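Progress report to Garcia, second period
Healthy skin program, Plorano and Erkden
Prepared by Žofie Bartoš

You asked for numbers first this time. We enrolled 400 adults between 40 and 65 in the skin and aging program, and 124 of them have stayed with the full routine (sunscreen every morning, a plain moisturizer at night, the sleep diary). The target in the grant was higher. I don't expect the next period to close the gap, and I would like to stop writing as if it will.

Spending on supplies stands at $3825. Of that, $921 went to Sodent for the collagen drink, and that line is the one I want to talk about.

The drink was added at the request of the Erkden site, where members had read that it makes people look ten years younger. I have gone through the before and after photos sent in by the people who took it. In most pairs the second photo was taken in better light, and in several the person is wearing makeup in one and none in the other. Two people are smiling only in the second. I can't call any of this a result. The members like the drink and say their skin feels softer, and they may be right, but they were also using moisturizer every night for the first time in years.

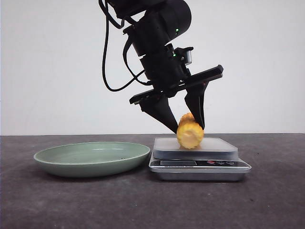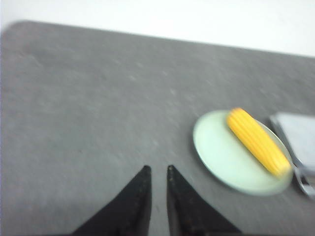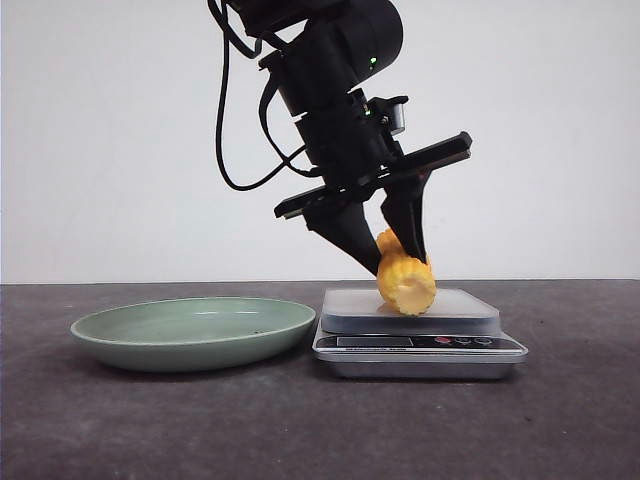
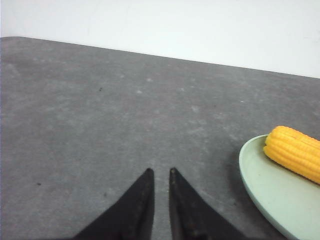 Attendance at the evening talks in Plorano held up through March and then fell off. The talk on sun damage was the best attended. The one on facial exercises drew a crowd too, though I have doubts about it — the speaker could not name a single study when asked, and she sold her own book at the door. I have not invited her back.

The sleep diaries are in poor shape. Many were plainly filled in all at once, same pen, same eight hours every night. I would drop them and ask one question at the monthly check-in instead. The Erkden staff disagree and want an app. We have not priced one and I am not eager to.

The sunscreen habit is the part I would defend. People who kept it up mostly did so because the tube sat next to the toothbrush, and they told us so without being asked. It is cheap and it fits what any skin doctor would tell them anyway.

Requests for the next period:

Move the remaining drink money to sunscreen.
Let us stop collecting home photos unless we can take them ourselves, same room, same lamp, same time of day.
Leave the word "rejuvenation" off the new flyer. The draft I was sent has it twice.

The Plorano lease for the talks runs out before the next report is due, so I need an answer on the room by the end of the month.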